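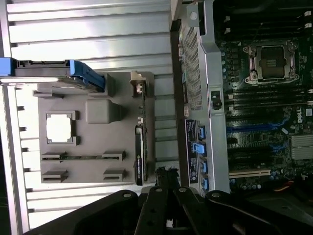
Trornesach G2 two-finger gripper with wrist camera

Product overview | Specification | Bench notes | What's in the box | Ordering

The Trornesach G2 is an electric two-finger gripper for small robot arms. It is sold with a matching wrist camera and is meant for close work inside housings, cabinets and computer cases, where a wider gripper would foul the chassis before it reached the part. Both fingers are driven by one motor through a flat plate linkage, so they open and close together and stay parallel over the full stroke.

The G2 replaces the G1. The mounting pattern and the cable are the same, and G1 fingertips fit without changes. The motor is quieter and the controller is new.

Specification

Stroke: 100 mm, fully open to fully closed
Fingers: 2, linked, parallel motion
Finish: black
Weight with camera bracket: 2,315 g
Reach from flange to fingertip, closed: 161 mm
Grip force: adjustable in software
Fingertips: screw-on, rubber faced as standard, plain metal to order
Camera: fixed to the wrist bracket, colour, short focus
Controller: Lommont C, supplied, or your own over serial
Protection: for indoor use only

Bench notes

We tried the G2 against two other grippers we stock, the Maldonado Slim and the older G1, using opened Dell workstations as the test piece. Old workstations are cheap and they hold most of the things that give a gripper trouble: blue plastic drive carriers, thin cards standing on edge, wire bundles, and sockets that must not be touched. The tests were run by Veronica Pană in our workshop. All three grippers were fitted to the same arm and driven by hand control, with the wrist view on a monitor.

Drive carriers. All three grippers held a carrier by its handle. The Maldonado Slim needed the least room to get in beside it, but its fingertips are narrow and the carrier tended to swing. The G2 held it square. The G1 did the same but had to be brought in from further out.

Cards. A card standing on edge is the hardest of the jobs to do from the wrist view, as there is very little of it to see from above. We had the best results by closing the G2 to just wider than the card before going down, then closing the last part at low force. The plain metal tips slipped on the edge of the board. Use the rubber ones.

Cables. None of the three is good with a loose bundle. The G2 will hold one, but check that no wire has gone between the linkage plates before you close. The gaps at the pivots are open and a thin wire can get into them. A slip-on cover is available and we suggest it for any work near wiring. It does reduce the stroke slightly.

Working near the socket. We do not recommend any of these grippers for fitting or removing a processor. For other work on the board, leave the protective cap on the empty socket and set a height limit in the controller above the retention frame.

Camera. The camera sits close behind the fingers and moves with them, so the linkage and the bolt heads take up one edge of the picture. Some people dislike this and ask for the bracket to be moved back. We have tried it. You see less of the gripper, but small parts become harder to make out. We have left the bracket where it was.

The picture comes out turned on its side if the camera is mounted with the cable towards the arm. The Lommont C can turn it back: look under View, then Rotate. Other controllers may need this done in your own software. Bare metal also needs some care. Ribbed or polished panels throw back bright reflections under workshop lights, and automatic exposure will darken everything else to suit. Fix the exposure by hand on the part you are working on, or move the lamp to one side.

Which one to choose

For mixed work inside a case, choose the G2. If the gap is very tight and the parts are light, the Maldonado Slim is the better buy and costs less. If you already own a G1 and are happy with its reach, the new controller alone can be bought as an upgrade.

What's in the box

Gripper with rubber fingertips fitted
Wrist camera and bracket
Lommont C controller and power supply
Arm cable
Screws and hex keys
Printed setting-up sheet

Ordering

The G2 is supplied by Ladarar and is normally held in stock. Adaptor plates are sold separately, so please give the make and model of your arm when you order. Metal fingertips and the cable cover are made to order. Units bought before May can be sent in for the newer camera bracket at no charge apart from carriage.

Page last updated July 23, 2023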